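May, late, feet up

Okay, diary, I'm too wired to sleep and too tired to do anything useful, so you get the whole day. We're in the room with the gold walls and the teal chairs this week, and I've spent so many hours looking at that oval table that I could draw it blindfolded. The job at the moment is cords and chargers. Pick it up, move it, put it down, let go, do it again, and then again with your elbow in a different place so the thing we're teaching doesn't think there's only one way to come at a cord.

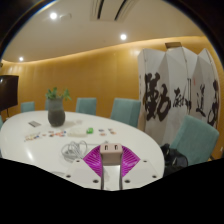

White cord, white table, all day long.

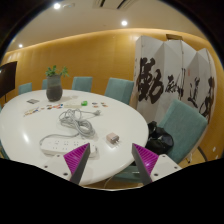 Busisiwe Ngubane wrote back before I'd even put my shoes on to go home, and what she wants is more mistakes. She says the Rurnov set is too clean, that every take goes straight to the object and straight back as if the person holding the gripper had never fumbled anything in their life, and that a policy trained on it will have no idea what to do the first time a plug rolls away. Could we leave in the ones where we miss and recover, please, and stop restarting every time somebody sneezes.

Well! I read that three times on the stairs. My first feeling was pure outrage, because guess who has been restarting every time somebody sneezes. Me. I've been so proud of my tidy takes. I had a whole little rhythm going, hand in, close, lift, over, down, open, out, and if the tips bumped the table I'd stop, say a bad word, and throw the take away. That's probably a couple of hours a day of perfectly good bumping in the trash.

And she's right, that's the annoying part. I remember the very first model we trained at Hirkia, the one for folding dish towels. It was gorgeous as long as the towel was exactly where we'd always put the towel. Move it a hand's width and the arm would go pinch the air with total confidence, over and over, like my grandmother looking for her glasses. It had never once seen anybody be wrong. How was it supposed to know?

So after lunch (cheese sandwich, sad one) I tried it her way. It is so much harder than it sounds to keep going after you mess up. Your whole arm wants to stop. I'd go for the cord, get only one loop, feel it sliding, and instead of quitting I had to breathe and reopen and go back in lower. The first few I overacted terribly. Nokuthula was watching and said I looked like somebody pretending to trip for a school play. The rule we settled on is that you don't miss on purpose, ever. You go a little faster than is comfortable and let the misses come by themselves. That worked much better, and some of the recoveries were really nice, the kind of little shuffle and re-grab you'd do at home without thinking.

Cords are the worst, by the way. I know I said that about towels. A box is a box, you set it down and it stays a box. A cord has a new shape every single time you touch it, and it holds a grudge about how it was coiled before. You lift one end and the other end decides to come along. Jarmo wants us to mess up the coil fresh between takes so no two start alike, and I've started doing it with my eyes shut because otherwise I catch myself making the same pretty loops.

Total for the project tonight is 2,669 takes. We did 590 of those since we moved onto cords, and I'm responsible for a lot of them, if my shoulder is any judge. Of today's, 68 have a miss and a recovery in them, all from the afternoon. I wrote that one on a sticky note and put it on my laptop. I'm going to try to beat it tomorrow, and I do realize I'm now competitive about dropping things.

The labeling is a mess, though. The form we got from Medeiros only has two boxes, good and bad, and where does a take go if it's bad for four seconds and then good? Thabiso put his in good. I put mine in bad, out of habit, and then had to go back through and move them all, which took forever because I'd also been writing notes like "meh" and "ugh ok" that meant something at the time. We're adding a third box. Thabiso wants to call it "recovered" and I want to call it "saved it," and I think I'm going to lose that one.

Then there was a long argument about how late is too late. Say you miss, miss again, miss a third time, and finally get the charger up on the fourth try. Is that a lesson in persistence or a lesson in flailing? Zdislava thinks two misses is the limit and anything after that should be held out of training and kept for looking at. I kind of want to keep all of it. But she's the one who had to sit through the replays at Candadton where the arm had learned to tap the table before every grasp, just because one person there did that as a nervous thing, so I gave in. It's creepy when your habits come back at you like that. I scratch my wrist when I'm thinking and now I'm paranoid about it.

Also my hands. The handle is light when you pick it up at nine and made of lead by four. I switched to the left for the last hour and my left-handed takes are truly clumsy, wobbly all the way in, so I guess Busisiwe will love those. I should ask if she wants more of them or if that's a different problem.

I wrote her back from the bus. I was going to be a little stiff about it and then I just told her she was right and asked how she wants the misses spread out, whether it's better to have some in every batch or a batch that's mostly trouble. No answer yet. It's late where she is too.

Tomorrow: ice pack in the bag, new box on the form before anyone records anything, scramble the coil with eyes shut, and do the left-hand stuff early while I still have patience. And bring a better sandwich.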